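Folding Surface and Fold Quality for Dark Garments
Project report, Lucie Kowalchuk, Textile Care and Storage 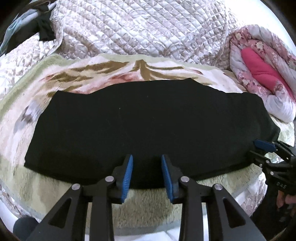
1. Purpose

The project compared two surfaces for folding large dark clothes at home: a bare laminate table and a bed covered with a quilted spread and a fleece blanket. Most households fold on the bed, and most printed folding guides assume a table.

2. Method

The garments came from the Holub and Prokell drawers of the department clothing store. Each was laid out flat, smoothed by hand from the center outward, folded in thirds and then in half. The finished width was measured at both ends. A difference of more than 2 cm was recorded as a failed fold. In total 303 folds were made over 7 sessions, all in the afternoon with the ceiling light on.

3. Results

Failed folds were more common on the bed. The pile of the fleece holds the cloth in place, so a wrinkle at one end does not slide out when the opposite end is pulled. It has to be lifted and laid down again. On the table the same wrinkle moved freely, but light fabrics also shifted during the second fold.

Lint was a separate problem. Pale specks show clearly on plain black cloth, and garments from the bed needed more passes with the roller. The Zenska roller sheets were used for all cleaning.

Edges were easier to find where black cloth lay against a pale blanket. On the dark table top, hems were missed twice - both times in the Rerkisico set, which has no visible stitching.

4. Limits

One person did all the folding. Fabric weight was not controlled, and the blanket was not washed between sessions.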